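Reading a Tax Debt Notice -- Week 3 Handout
Grirdale College, Personal Finance and the Law
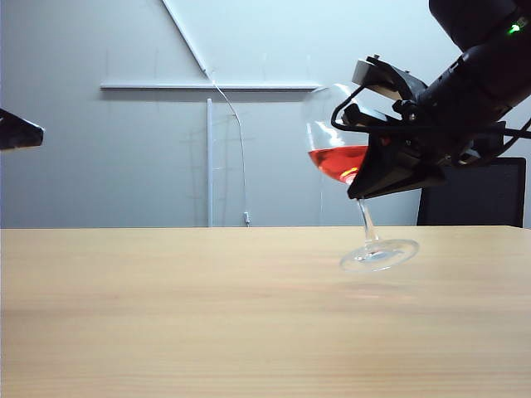
Welcome back! Tax debt sounds dry, but I think it's the best topic in the whole course, and this week we finally get to follow one from start to finish. Our case is Barell, a small catering firm in Bullden that fell behind on its sales tax. Sales tax is money a business collects for somebody else -- when a customer pays for a glass of wine, like the one with the red-orange liquid in it, part of the price was never the seller's to keep. Spend that part on rent and you have a debt, even in a month when the till looked healthy.

Barell's first notice was for $2,564. Read it closely (copies are in the course folder) and find these figures:

Tax owing: the amount collected and not sent in
Penalty: 10 per cent of the tax, charged once
Interest: runs daily until the balance is cleared

Now the fun part! A debt like this can land on a public list of delinquent taxpayers. Being on the list isn't a criminal charge, and students mix the two up every year. It's a civil matter, and a payment plan will often get a name taken off.

Before next class, read the Kan decision, around 20 pages, and pay special attention to the section on directors. Can a director be made to pay personally? The answer surprised me the first time I read it.

Bring a calculator. We'll work out Barell's balance to the end of March together, first with a payment plan and then without one.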